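4. Setting up attendance alerts

The Allholm module flags learners whose attendance or coursework activity has dropped, so that a personal tutor can contact them. You need the Tutor Lead role to complete this section.

1. Open Allholm and select Cohorts.
2. Choose the cohort and select Alert rules.
3. Enter the number of missed sessions that triggers an alert. The default is 4.
4. Select a named tutor to receive alerts, then select Save.

Note: rules apply from the next timetabled session – past absences are not counted. 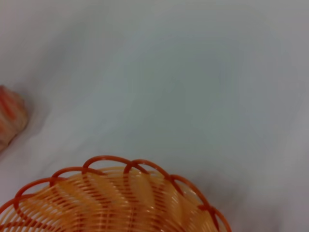 Who is told when an alert is raised?
Only the named tutor. The learner receives nothing until the tutor sends a message from the alert record.

5. To pause alerts for a learner on agreed leave, open the learner record and select Hold.

Caution: deleting a rule also deletes its open alerts. Export them first.

Cohorts with more than 949 learners must be split before step 2. Requests for a split go to Lizeth Llanos.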